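Print this page | E-mail this article

3.2 Equipment planning and cost allocation

The Feltau site had one budget line for hardware and one for consumables, and both had to be fixed before the first trials were run. We planned the purchase in 2 stages. The first stage paid for the arms, the hands and the mounting stand. The second stage was held back until the task list was final, so that spare parts could be ordered for the joints that the tasks load most.

Two suppliers were asked for quotes on the hands. Mersha offered a simple two-finger gripper at a low unit price, with a short delivery time. Jevwood offered a hand with several jointed fingers at a much higher price and with a service contract. The gripper would have been enough for boxes and cups. The task list, however, included soft food items that are easy to crush, and we wanted to compare different finger placements on them. We chose the jointed hands and cut the number of spare arms to pay for them.

Table fittings were kept cheap. A plain green cloth and a black fabric backdrop can be replaced at any time from a local shop, and they give a steady background for the head camera. Food and tableware came from the consumables line. Figure 4 shows a setup for one of the food tasks, with both hands at the near side of the table. 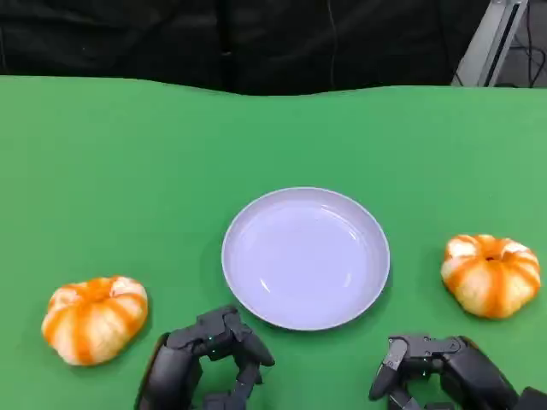 Figure 4. Setup for a food task: an empty plate, two peeled mandarins and the two robotic hands.

Peeled fruit has to be bought fresh and cannot be stored between sessions. We set aside enough for 300 trials and added a reserve of 100 for items damaged in handling. This is a small sum next to the hands, but it recurs, and a plan that covers hardware alone will leave it out. Cloth washing was entered under the same line.

Maintenance was harder to plan. The service contract covers the finger joints but not the cables or the stand, and we had no earlier records for this model. We used the repair log from Prikbridge, where an older set of hands had been in use, and entered the same yearly share of the purchase price. The log did not separate wear from accidents, so the figure should be read as an upper limit for careful use.

Staff time for setup was charged to the project and is not part of the equipment total. Groups that buy their technical support from outside should add it. The second-stage order was placed in May, after the task list had been closed, and consisted of fingertip covers, joint screws and one replacement cable set.

Print this page | E-mail this article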